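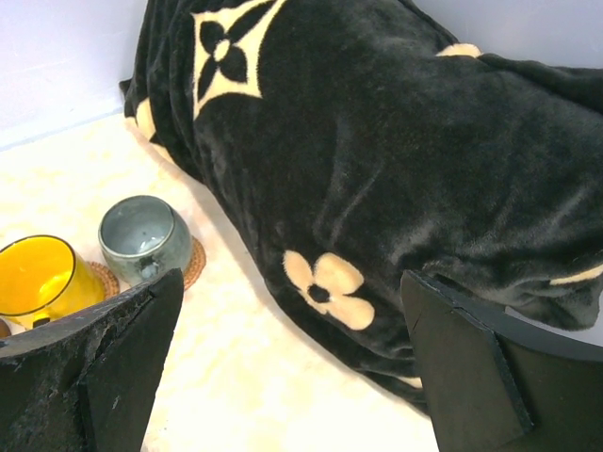

February, notebook of the text workshop, Stanville

Continued from the last entry. The subject is still the foreign desk collection, the dispatches which the Stanville paper received from its own correspondents before it closed the offices abroad. I write this in the afternoon, after the second run, and I want to note everything before I forget the details.

State of the material

The Tripathi box is now fully scanned. It holds more than 200 dispatches, most of them typed, a smaller part printed on telex paper. The telex sheets are in a worse condition than the typed ones. The paper has become brown on the edges and the letters are pale, and on several sheets the line at the fold cannot be read by eye either. I have put these apart in the gray folder. Please do not put them back in the box, the order in the box is the original order of the desk and I have left a slip at each place where a sheet was taken out.

Every scan was passed through Vumden with the old settings first, so that we have something to compare with. After this I made a second pass with the changed settings (see under). The raw output of both passes is in the shared directory, in the subfolders "old" and "second". I did not correct anything by hand in these folders and I ask that we leave it like this.

What we want to know

The question is a simple one to say and not so simple to answer: for each dispatch, who wrote it, from which city it was sent, and on which day did the paper print it. The printed paper did not always give a name. In the earlier years it says only "from our correspondent", and sometimes "from our own correspondent", which was not the same thing. As I understand it from the style book of the desk, "our own" was for staff and the other form was for local reporters paid by the piece. But the sub-editors were not strict with it, and I found pairs of articles from the same city in the same week where the form changes and the typing and the phrases are clearly of one writer.

For that reason the byline alone is not enough and I try to use the header of the dispatch. The header has normally the city, a time, a short word for the subject (the slug), and initials. The initials are the interesting part.

First run, old settings

Not good. Vumden reads the header as part of the first paragraph and then looks for the city inside it. When the story speaks about another city, it takes the wrong one. A dispatch sent from Lisbon about a vote in Madrid is counted under Madrid. This is a known weakness and I should have expected it, but I had thought that it would be seldom. In a foreign desk it is not seldom at all, because the correspondent sits in one capital and covers the neighbors too.

The times were mostly read well. The slugs were read well in the typed sheets and badly in the telex sheets. The initials were lost nearly everywhere, as the old settings throw away every word shorter than three letters.

Second run, changed settings

Changes which I made, in this order:

Cut the header from the body at the first empty line. If there is no empty line, cut after line 2.

Keep short words in the header, also those of two letters.

Take the city from the header only. If the header gives no city, write "unknown" and do not guess.

Compare the date of the header with the printed issue of the same day and of the following day. No further, otherwise we begin to match stories which are only similar.

I took a sample of 35 dispatches from the typed part and checked them against the bound volumes in the reading room. The city is now right in all of them except for 12. This sounds worse than it is. When I looked at the wrong ones, the larger part was "unknown" where the header had only the office code in place of the city name. So the program did what I told it. The codes are listed on the inside of the back cover of the style book, and I will make a small table of them and feed it in. Only the others are real errors, and these come from a stamp that lies over the city name.

I did not check the telex part in this sample. It would be unfair to mix the two and I want to have first a better scan of the pale sheets. The Mellach has a setting for low contrast which we have never used. The manual warns that it makes the dust visible also, so the glass must be cleaned before.

A thing about the initials

The initials in the header are not always of the writer. In the Madrid office the person who typed the dispatch added own initials behind a slash, as in business letters. In Lisbon it was not done. In Vienna it was done for some months and then it stops, probably with a change of staff. I lost most of the morning before I understood this, because I had two writers for one story again and again and I believed the error was in my code.

Rule for now: before the slash is the writer, after the slash is the typist. If there is no slash, take it as the writer but mark it with a question mark in the table. I prefer a table with many question marks to a table which looks clean and is wrong.

The biography notes

For the website of the collection we need also a short biography of each correspondent, just a few lines: which office, from when until when, what subjects, prizes if any. I began to collect the old notes that the paper printed under the longer articles. They cannot be trusted for the years. The paper reused the same note long after the person had moved to another office, and I found one note which says "currently in Vienna" under an article that was sent, according to its header, from Rome.

I think the honest way is to build the years from the dispatches themselves. First dispatch from an office, last dispatch from an office, and between them we say "reported from". We do not say "was correspondent from ... to", because this is a statement about a contract and we have not seen the contracts. The personnel files are with the Stanville city archive and closed for the moment. I will ask if they can confirm years only, without showing the files.

The wording of the prizes is also uneven. Sometimes it is written that someone "won" and in another note that the same person was "named for" the same prize. I copy the words exactly and put the source of the note behind it.

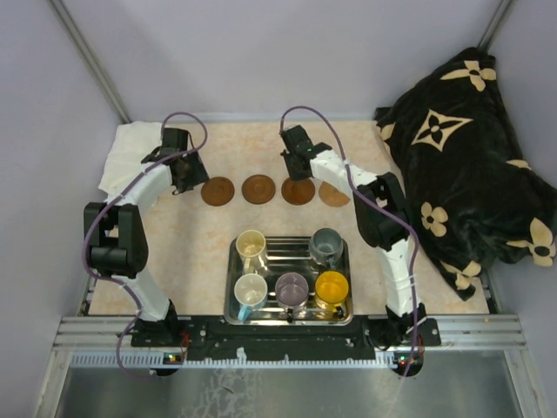 Open points

Table of office codes from the style book. To do first, it will remove most of the unknown cities.

New scan of the gray folder on the Mellach with low contrast. Clean the glass, make a test with one bad sheet before the whole folder.

Sheets with a stamp over the city: maybe the red channel alone is enough, the stamp ink is red and the typing is black. Not tried yet.

Does anybody know what "ROF" means in the header? It appears in the Vienna sheets only, always on the same line as the time. I thought of "rest of file", but it is also on very short dispatches of one paragraph.

The second edition. Some stories were printed only in the late edition and the reading room has mostly the early one. For these we will have no match, and they must not be counted as unprinted. I added a column "edition seen" to the table, please fill it also when it seems obvious.

Remark for whoever continues

The settings file for Vumden has now a comment on each line that I changed. If you change a value, please leave the old value in the comment. I have named the file "desk-headers" and the old one is still beside it. The program takes the file which is first in the alphabet if you do not give it a name – this is how I ran the old settings twice this morning without seeing it – so always give the name.

The slips in the box are numbered in pencil and the numbers are the same as in the first column of the table. The bound volumes for the Lisbon years are reserved on our shelf in the reading room until the end of the month. I continue with the office codes tomorrow.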